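About Skoler

Skoler is a small school for upholstery and soft furnishing. We teach people to repair, re-cover and make seating, cushions and simple loose covers, and we take in a limited amount of repair work from the public during term.

How we started

The school was set up by Folasade Balogun and Gil-soo Ryu, who had worked at neighbouring benches in a contract furniture shop called Vollix. When Vollix closed its repair side they took over two of the industrial sewing machines, the cutting table and a large number of webbing stretchers, and rented the ground floor we still use. The first course had a handful of students and ran in the evenings only. Daytime courses followed once we had a second workroom.

We were registered as a training provider under our present name on Jul 1, 2022. Before that we traded as Noh Workroom, and some of our older customers still call us that.

What we teach

The Foundation course is 174 hours and is meant for people who have never held a webbing stretcher. Students make a drop-in seat, a piped box cushion and a small footstool, then bring in a chair of their own. The chair needs to be sound in the frame. We can glue a loose joint but we don't teach frame making, and we will say so at the first session if a chair is too far gone.

The Intermediate course is 300 hours and covers sprung seats, stuffed edges, deep buttoning, fluting and quilted panels. Most students take it over a full year, though it can be done faster if you can come in during the day. You will need to have finished Foundation or show us two pieces of work of the same standard.

We also run short courses:

Loose cushions and piping
Tufting and channelled seats
Cleaning and care of coverings
Machine maintenance for sewers

Short courses need no experience apart from Tufting, where you should be able to sew a straight seam on an industrial machine. If you can't yet, ask for an hour's practice beforehand. There is no charge for it.

Who teaches

Folasade Balogun runs the Foundation course and looks after admissions. She trained in traditional methods and still prefers hair to foam, but teaches both.

Gil-soo Ryu teaches Intermediate and all the tufting and buttoning. He also does the costings for repair work, so if you have had a quote from us it came from him.

Hwa-young Yoo teaches cushions, piping and loose covers. She keeps the fabric library in order and asks that samples go back in the drawer they came from.

Štefánia Zelenák teaches cleaning and care. She worked in hotel housekeeping for 21 years and knows what people spill.

Yurii Shevchuk keeps the machines running and teaches the maintenance course. He is in the building most mornings.

The workrooms

The front workroom has the cutting table, the sewing machines and the fabric library, with 289 sample books at the last stocktake. The back workroom is for stripping, webbing and stuffing, and it gets dusty. Masks are by the door. There is a sink, a kettle and a fridge in the passage between the two, and a step down into the back room which is marked with yellow tape.

Students can leave one piece of work with us between sessions. Please label it on the underside with your name and course. Anything left after the end of term is moved to the store, where we keep it for one more term.

Tools are provided for use in the building. Foundation students buy their own magnetic hammer and curved needles, and we sell both at cost. Fabric is bought by the student. We order through a wholesaler called Idico and pass on the trade price, with delivery added.

Padded and tufted seats

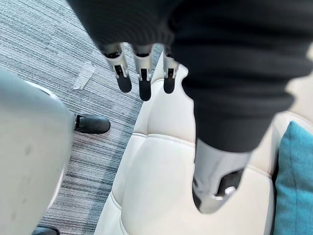
Tufted seating is the work we are asked about most, both by students and by people wanting repairs. It looks harder than it is, but the marking out has to be right before anything is cut, and a mistake in the first row carries on to the last. We teach it on a light, smooth covering first. On a white seat the stitched seams between the padded sections show up as soft shadow in the creases, so a student can see straight away where the filling is uneven. A plain woven cushion in a stronger colour, such as teal, sits well against that kind of surface and is a sensible first project for someone who wants to make something for the same sofa. Patterned fabrics come later in the course.

For cleaning, Štefánia's advice is to use the soft brush on the vacuum and follow the seams, then go over the raised parts with a barely damp cloth. Crumbs and grit collect in the creases and wear the stitching. Test any cleaner at the back first.

Repairs

We take repair work in term time only. Send a photograph of the whole piece and one of the damage, and tell us what the covering is if you know. Gil-soo will reply with a price or ask to see it. Large sofas have to be measured first, as our doorway is narrow and we have no lift.

Some repairs are done by Intermediate students under supervision, at a lower price. You will be asked beforehand whether you are happy with this.

Visiting

You are welcome to look round before booking a course. Please write first so that someone is free to show you the rooms, and wear closed shoes, as there are always tacks on the back workroom floor.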